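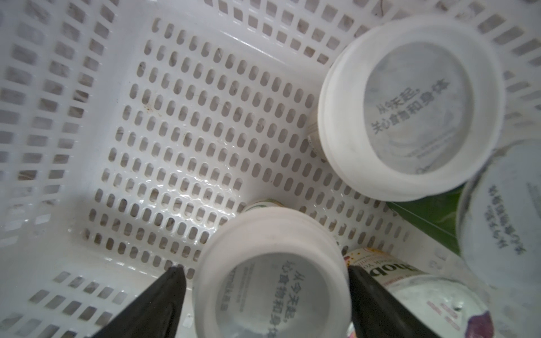

White containers in a white basket

The Night Clerk at Travton
A short story, complete on this page
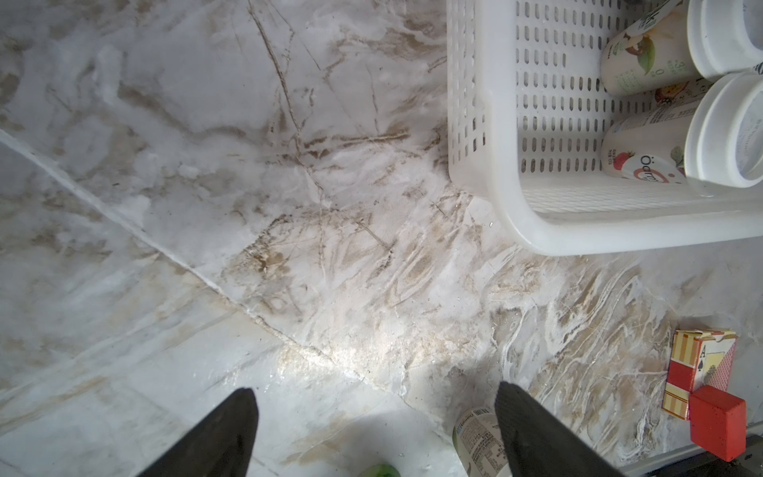
by Ursina Zaugg

The dead of Travton paid their rent in March, after dark. They came up the hill from the river and stood in line outside the office, and Corin wrote their names in the book. Most paid in old coins. One had paid with a tooth for 40 years.

Deltis was always last. He had been a baron once, before the bite, and he still waited for the door to be opened for him.

"I want to give notice," he said.

Corin turned back a page. "You've got 20 years left on the crypt."

"Give them to someone else. I'm going to the coast."

"There's no shade on the coast."

"I know that."

Corin looked for the form. It took him a while – the last one had been filled in before he was born. Deltis signed it slowly and put his key on the desk. It was just after 3 in the morning. The road was dry and he had no bags.

"Do I get the deposit back?" he asked.

Corin counted out eight coins and held the door.
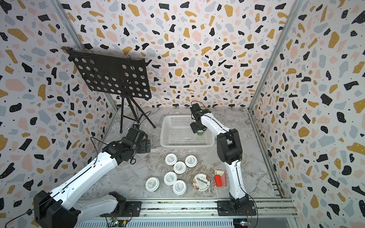
One reader wrote in that Deltis should have left at dusk if he meant to get anywhere, and asked if there would be a second part set on the coast.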